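Treltero Help > House and Garden > Floors > Natural Stone

Rust-colored lines in the grout of a marble floor, and one brown stain. What is it and how do I get it out?

We moved into a ground floor apartment in August. The floor in the dining area is white marble with gray veining, laid in big irregular pieces like a patio. The grout is light beige. In quite a few places the joints have gone a rusty or peachy color, and in some spots it has spread a little into the stone on each side.

There is also one brown stain at a point where several joints meet. It is darker than the rest, more of a reddish brown, and thin streaks run out from it along the grout. The marble near it looks a bit gray and smudged. I can't feel anything when I run a fingernail over it.

What I have tried so far: warm water and dish soap, a soft nylon brush, and a pH neutral stone cleaner called Gullalix. The floor looks cleaner overall but the rusty lines are the same. The landlord says the floor was sealed 5 years ago and has no paperwork for it. I had one quote from Favari Stone Care, 1190 dollars to regrout and polish the whole room, and I would like to know if there is something cheaper to try first.

The furniture all has thin metal legs. Some of it has gray caps on the feet. I don't know if any of the previous furniture did.

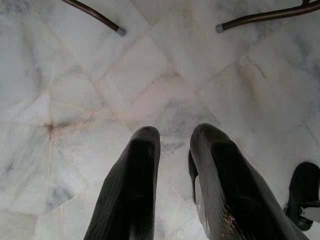
Reply from a member, marked helpful by 4 people

Please don't use vinegar, lemon, or any bathroom rust remover on it. Most of those are acid and marble will etch, which leaves a dull spot you can see from across the room. I know you didn't say you had, but somebody always suggests it on these pages.

You may have two separate problems. The peach tint along the joints sounds like either iron in the stone or in the bed under it, coming up with moisture, or old dirty mop water that settled in the grout and stayed there. The brown stain could be rust from a metal foot or a plant stand, but it could just as well be coffee, tea, or wine that ran into the joints. The streaks following the grout fit a spill better than they fit a chair foot, in my opinion. A foot usually leaves a ring or a dot.

Try a poultice for a coffee type stain first, it's the cheap one:

1. Mix baking soda and 3% hydrogen peroxide to a thick paste, like peanut butter. Test it in a corner first.
2. Wet the stain with plain distilled water.
3. Spread the paste a little past the edge of the stain, along the streaks too.
4. Cover with plastic wrap, tape the edges, leave it for a day.
5. Take the plastic off and let the paste dry all the way before you lift it with a plastic scraper. Rinse and wipe dry.

It may need a second round. If nothing changes after that, buy a rust poultice labeled as safe for marble and read the label twice. Don't put peroxide on if you think it's rust.

Another reply

regrout it. grout is cheap. the color never comes back

Added by the person who asked

Thank you both. I'm going to do the poultice before I spend anything on grout. Another question about the furniture. I eat and prep food at two tables with a pink and white marble-pattern top, standing close together with a narrow gap between them. The legs are black metal and curve down to the marble. Should I move them while I work on the floor, or put something under the feet for good? I also wonder about drips from the table – I mix salads and batter there in a steel bowl and I'm not the neatest cook.
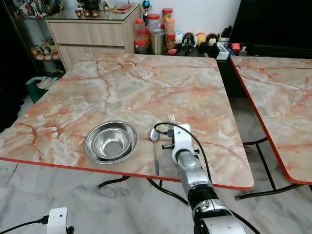

Byun, 2019-10-07

Replying to the part about the tables. I have laid and repaired stone floors in Byun for a long time and metal feet are a common cause of marks, mostly where people mop around them and leave water under the foot. Lift the tables off the area you are treating. Afterward put felt or clear plastic pads under every foot, and check them when you clean. Felt that stays wet is no better than bare metal, so plastic is the safer choice in a kitchen.

For drips, wipe them up when they happen. Tomato, salad dressing, and anything with lemon will mark polished marble within minutes, sealed or not. A washable mat in the gap between the tables would help.

On the sealer: put a few drops of water on a clean piece of the floor and wait ten minutes. If the stone goes dark under the water, it needs sealing again. Do that after the stain work is finished and the floor has dried for a couple of days, or you will lock in whatever is left.

I would not regrout yet. If moisture is bringing the color up from below, the new grout will turn the same shade. Ask the landlord if there has ever been a leak under that room.

Was this page useful? Yes 5 / No 2
Shared 4 times

Comments

Does the peroxide paste work on beige grout or does it bleach it?

It lightened mine a little. I did the whole joint to the next corner so it matched.

Used Gullalix on travertine, fine for everyday dirt but it won't touch rust.

Same peach lines in our hallway – ours was a slow leak behind the washing machine.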